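Two hands or two grippers? I put it to Zofia Michalski when I dropped in on her at Trunevberg, and she laughed before I'd got the question out. She's been comparing the two for Plimari since January, and she still changes her mind over lunch.
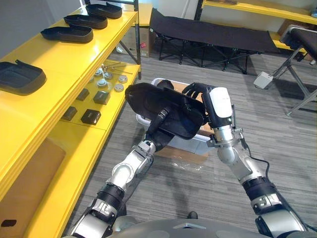
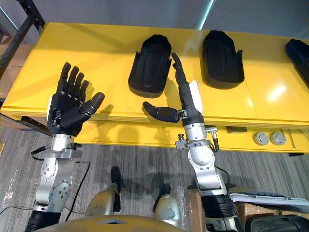

I'd gone in sure the five-fingered hands would win (they look so clever!). "Everyone thinks that," Zofia said. "Then they have to set one up." Her trouble is the parts. Those black trays are shallow with raised edges, and she reckons a grip on the edge is fine until the thing tilts, as it does over the white bin. "With fingers I've got so many ways to hold it that I can't choose."

Her colleague Xiaoqing Lü disagrees, cheerfully. He ran 196 lifts with the Stelance controller and got 94 he'd call tidy, which he thinks is rather good for a first go. "Change the tray and she'll need new fingertips," he told me. "I'd just need an afternoon."

Zofia says it would be two afternoons, and he's still got the cable to sort out.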